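Narkwood opens the doors on its second building at Nendalholm

April 21, 2018

I've been waiting a long time to write this one. The second building at Narkwood is finished, the scaffolding is down, and from this morning you can come and look round the new flats at Nendalholm for yourself.

If you've only seen us from the ring road, a quick catch-up. Narkwood is a rental development on the old timber yard site, and we at Eskildsen have been building and letting it in stages. The first building filled up faster than we'd planned for, and I've had a waiting list pinned above my desk ever since. The new one adds 100 flats, a mix of studios and one and two bedroom homes, and takes us to 200 altogether.

So what are they like? Bright, mostly! We pushed the kitchens over to the inside wall so the living rooms get the big windows, and every flat from the first floor up has a balcony deep enough for a table and a couple of chairs. You get a fridge freezer, an oven and a washing machine, plus a proper cupboard in the hall (the one thing our first tenants kept asking for, and they were right). Heating and water are in the rent. Electricity isn't, so do allow for that.
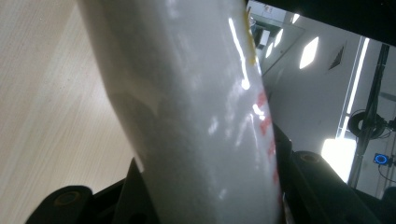
Getting about, and getting in

The tram stop is 9 minutes' walk away on the flat, and there's a covered bike store with its own door on the yard side. Parking is limited and I'd rather say so now - spaces are let separately and most have gone already.

Doors, post and repairs all run through Fuva, the residents' app we brought in last August. You can book the guest room on it, report a dripping tap or let a delivery into the lobby while you're at work. Prefer a key and a phone call? That's fine too, just tell us when you sign.

Pets are welcome in the ground floor flats and, by arrangement, higher up. Leases start at six months. The first tenants can move in as soon as their paperwork is through.

Come and see us

The show flat is on the second floor and the lettings office is right beside the main entrance. No appointment needed for a look round, though if you'd like a particular layout it's worth ringing first on extension 2721 so I can have the right keys ready. Bring a tape measure if you've got an awkward sofa.

Issued by the lettings team, Eskildsen, Nendalholm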